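Camera tilt, drift, and the simulated cell

October 13, 2024

The bench in my back room holds one machine, a small mobile base with a mast and a single arm, built on a Skov drive platform. I keep a simulated copy of it that runs the same control code. Most of the maintenance I do on the real one gets rehearsed on the copy first. These are my notes from redoing the head camera mount and bringing the copy back into agreement with it.

The mount had been drifting since March. The head sits on a two-axis bracket, pan below and tilt above, and the tilt axis is held by a friction collar and one M3 set screw. Over a few weeks the screw backs out a fraction of a turn and the camera settles nose down. The arm then reaches short of whatever it was told to reach for. I had been correcting this in software with an offset, which is a bad habit. The offset had been changed seven times and I no longer trusted the number.

Mechanical side first. Power off at the base, battery lead pulled, arm parked in its cradle. The tilt collar comes off with the screw fully out and a light twist. Mine had a bright ring on the shaft where the screw tip had been skating. I filed a small flat there, degreased both parts, and put the collar back with the screw bearing on the flat and a drop of medium threadlocker. Leave it overnight before loading it. The pan axis was fine and I left it alone.

The camera cable also needed attention. It had been routed on the outside of the bracket with a loop that was too short, so at full pan it pulled on the connector. I moved it to the inside and clipped it to a Tarkadeck rail with enough slack for the whole travel. If you do the same, run the axis by hand to both ends before you close anything up.

Then calibration. I use a printed checkerboard on a flat panel, moved by hand between poses. The run kept 378 frames out of 407. The rejects were nearly all blur, from me letting go of the panel too late. The new tilt zero went into the robot description file, and the software offset was deleted. Not set to zero – deleted, along with the line that read it.

After that, the copy. The simulator reads the same description file, but the scenes keep their own camera start poses, and those were saved under the old numbers. My test set is built from Purholm house scenes, 131 of them, each with a start position near a doorway or in a hall. I loaded them one at a time and looked at the first view. 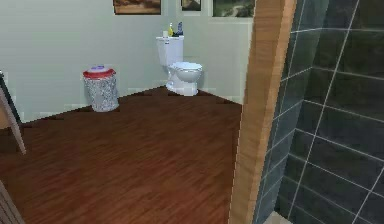

Bathroom scene from the doorway. The wastebasket with the red lid is the reference object.

The bathroom is the one I go back to most. The doorway is close on one side, so an error in pan shows up quickly against the post, and there is plenty of bare floor between the start point and the fixtures. The wood grain is good for checking texture filtering as well. The framed pictures run off the top of the view, and I use how much of them is left as a rough tilt check. It is no substitute for reading the joint values, but it is faster.

A leaning door post in the render had me looking for a roll error. I read the roll value back from the bracket model and it was zero. With a wide lens pitched down, verticals near the side of the view will lean, and no change to the mount is going to remove that. I mention it as I spent an evening on it.

The small items on top of the toilet tank are left for the detector. I do not use them for alignment. They are close together, and if one is nudged during a physics step the whole comparison is off.

Settings as they stand now:

Tilt zero: from the calibration file only
Scene start poses: resaved, old ones archived
Physics: paused for the first view
Collar screw: paint mark across screw head and collar

The paint mark is the part I should have done at the start. A glance at the mark goes on the weekly list, next to the wheel bolts and the battery terminals. If it moves, the job gets done again from the collar up.

Still open is the Stunach driver for the pan motor, which drops its first command after a cold start. I send the command twice for now. The proper fix probably means new firmware, and I want a spare board in the drawer before I try that.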